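3.2 What counts as a folded garment

Most studies of household laundry report folding as a single step with a single time attached. We doubt that this number means much. A shirt that comes out of the basket nearly flat and a shirt that comes out as a ball are different jobs, and an average over the two describes neither. The Sendwood survey, which gave us our first set of household estimates, asked people how long they took "to fold a load." Of the 300 replies we could use, 49 gave a range so wide that we had to set them aside, and we are not sure the rest deserve more trust. People are poor judges of the time they spend on chores they dislike.

We therefore split the work into three stages: opening the garment out, squaring it, and making the folds. The split follows Li's earlier coding scheme, with one change. Li starts the clock when the garment touches the table. We start it when the cloth is first gripped on the table, which leaves out the time a garment simply lies there. This makes our opening times shorter than Li's, and the two sets should not be compared directly.

The folding surface also needs a word. Earlier work tends to treat the table as neutral, but a table covered with a sheet is a different surface from a bare one. Cloth drags on cloth. The covering in Figure 2 has wrinkles of its own and a crease along the right side, and a coder looking for a straight hem has to tell one set of lines from another. Our two coders disagreed on the end of the squaring stage in 33 cases, and we suspect the covering had a part in many of them. We did not test this. 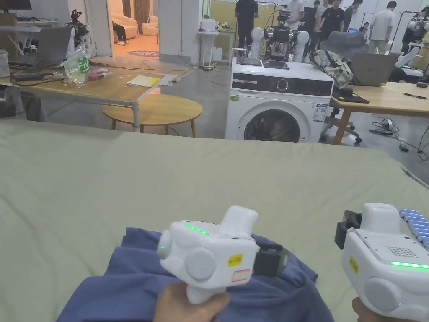

Figure 2. A blue garment gathered in loose folds on a light green sheet, with a front-loading washing machine beyond the table.

3.3 Limits of the stage times

The garment in Figure 2 would be coded as "opening." It is bunched up, and a dark seam or fold near its upper edge is the sort of feature a coder might take for a hem. Whether such a line is a seam matters a good deal, as our rule for ending the opening stage depends on finding one. The Dastov guidelines treat the question as settled by eye. We found no evidence that it is.

A larger sample would not fix this. The Trulley collection holds roughly 500 folding episodes, and its stage labels show the same confusion between seams and creases. More episodes coded under a vague rule give a steadier average of a vague thing. For this reason we report opening and squaring both apart and combined, and we place more weight on the combined figure in Section 4.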